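Notebook, hand-held gripper work, charger and power strip task
26/02/2026
Written up by Annick Arnaud, with bits from Faraji and Raquel

Long entry today, sorry in advance to whoever has to read it back. I want to get the reasoning down while it is still fresh, because in December we changed the filtering rule and none of us wrote down why, and I spent most of a morning last week trying to reconstruct it from chat messages.

So, where we are. The question we set ourselves is a small one: when we train the charger policy on demonstrations from the hand-held gripper, how much does it help to vary the stuff on the table, and how much does it help to vary the starting position of the hand? We have been mixing the two up from the start. Every time somebody tidied or untidied the table they also stood in a slightly different spot, so the two kinds of variety came in together and there was no way to pull them apart afterwards. Noémie pointed this out at the Tanguy meeting, very kindly, and she was quite right.

The new plan is that we keep two sets. Set A has the table left alone and the hand starting from many different places. Set B has the hand starting from nearly the same place and the table rearranged between episodes. Each set gets 300 episodes, and then we train the same network on each with the same settings, 4 seeds apiece. The mixed set from before has 500 episodes, so it isn't a fair comparison as it stands. Faraji is going to draw a random 300 out of it and call that set M. I asked him to write the random seed for the draw in this book and not only in his script (Faraji, this is your reminder!).

What I have so far is set A trained and half evaluated, and set B still being collected. The early feeling from set A is encouraging. The approach is much calmer than it was with the old model, which used to swing wide and then come back in a sort of hook before closing. Maxence watched a few rollouts with me and said the same without my prompting him, which cheered me up. I don't want to put a success rate down until all the seeds are done. We got burned that way on the Rinthorpe runs, where the first seed looked wonderful and the others were very ordinary.

The place where set A still struggles is the last little stretch, when the fingers are nearly over the charger and have to decide how to turn. The network sees the charger very well at that point but it seems to lose interest in the strip, and the wrist angle drifts. Raquel thinks the trouble is in the cropping. We crop the wide view to a square before it goes in, and the strip can end up mostly hidden behind a finger or right at the border of what is kept. I went through a handful of episodes with her to check and I think she has a good case. We agreed to try a looser crop and accept that everything will be smaller in the input.

Something else I noticed while going through them: the white cables pull the model around more than I expected. Faraji made attention maps for 6 of the failed rollouts, and in most of them there is a warm patch sitting on the cables, well away from anything the hand needs to touch. I suppose that makes sense, they are thin and bright and they stand out against the wood. With set A the cable layout hardly changes, so the network is free to treat it as a landmark, and then it gets lost when the cables move. That would be a nice clean result if set B turns out to fix it. I am trying not to want it too much.

Charger lying on the table first, then charger plugged into the strip: 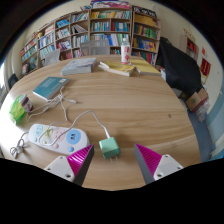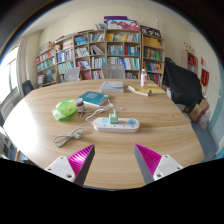
A few practical notes for the next session. Please check the gripper width calibration before starting and write down the value, even if it is the same as last time. Two of the older sessions have no value at all and I had to leave them out. Please also say out loud, at the start of each episode, which set it belongs to. The audio track is kept and it has saved us more than once when the folder names got muddled.

On episode length, Raquel and I went back and forth and settled on keeping the pauses in. The old rule trimmed any stretch where the hand was still – that was the December change, and now I remember, it was to make the Somura baseline run at a sensible speed. But the pauses come just before the turn of the wrist, and that is exactly the part we are trying to teach. Maxence will retrain one seed of set A with the pauses trimmed so that we can see the difference for ourselves.

Still open: whether we count a rollout as a success if the charger is seated but the fingers bump the strip on the way out. Noémie says yes, Faraji says no, and I keep changing my mind. For the moment I am logging those separately under "seated, bumped" and we can add them to either column later.

Next up is finishing set B, then the looser crop on one seed before we spend time on all of them. Raquel has the Rindano machine booked for the training.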